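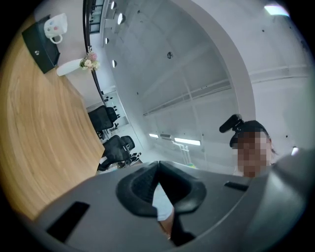
Figure 1. The hand-held gripper, with the fingertips at the centre of the gripper and the table to the left.

4.2 Keeping the hand-held gripper in working order

I want to spend a few paragraphs on upkeep, which most papers in our area squeeze into a footnote (ours did too, in the first draft). Hammad Khattak and I looked after one gripper through the whole of the Clultano study, and a good share of what we learned has nothing to do with learning algorithms. It has to do with fingertips, lens wipes and a screwdriver that kept walking off to another lab.

The body of the gripper is a single gray shell and we mostly left it alone. The parts that needed us were the two black fingertips. They meet along a thin seam, as in Figure 1, and that seam is the first thing I look at in the morning, before I've even taken my coat off. If the tips meet evenly all the way down, we go ahead. If I see a wedge of light at one end, we loosen both tips, close the gripper by hand, and tighten them again while it's closed. Hammad likes to do the left tip first. I do the right one first, and we've never found any difference in the results, though we've argued about it plenty!

We ran 300 demonstrations on the gripper in October, and after every 30 we stopped and did what we call the short check. Wipe the tips with a dry cloth, look along the seam, open and close a few times, and play back the last recording to make sure the view is clean. It takes less time than making tea. The long check came after every 100 and meant taking the tips off completely, cleaning behind them and putting them back with fresh screws. I'll admit we skipped one long check near the end of the month, and the recordings right after it were the worst of the set - we threw out the whole batch and ran it again.
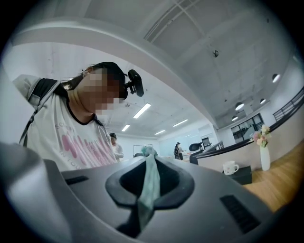
4 min read

Cloth is harder on our upkeep routine than anything else we handle. Lint gets into the ribbing on the inner surface of the tips, and once it's in there it packs down and the grip gets slick. Mugs and boxes never gave us this trouble. The teal-green cloth hanging down over the lip of the gripper in the second picture is the sort of material I mean, bunched at the top and draping everywhere it can. For cloth runs we cut the gap between short checks in half and added a soft brush to the kit. Usman Bajwa suggested sticky tape for the lint and it works well enough, but it left a film on our tips, so we went back to the brush.

A wide view needs its own bit of care. Ours bends straight edges into long curves, and a smudge near the rim is easy to miss when everything out there already looks stretched. We started checking against something with a known shape - a ceiling light is perfect, and our room has plenty of them, both round and rectangular. Pick one, sweep the gripper slowly so the light crosses from one side to the other, and watch for the spot where it goes soft. If the soft spot stays put while the light moves on, clean the lens.

We kept a paper log for all this, a ruled notebook with one line per check. Saodah Nugroho moved it into a spreadsheet afterward and found 128 entries, a few of them in handwriting that none of us will claim. The most common note by far is "tips re-seated." Second is "lint." There were two actual repairs, both for a stripped screw hole on the right tip, and both times we fitted a slightly longer screw and were recording again by the afternoon.

If you plan to copy this setup, buy spare tips before you start. We ordered ours from Dernier once the first pair had already worn smooth, and then sat waiting for the parcel with nothing to record. The replacement pair came with a tighter seam than the old one, so we recorded a fresh set of open and closed positions before going on. Those values are used for all the cloth results in Section 5.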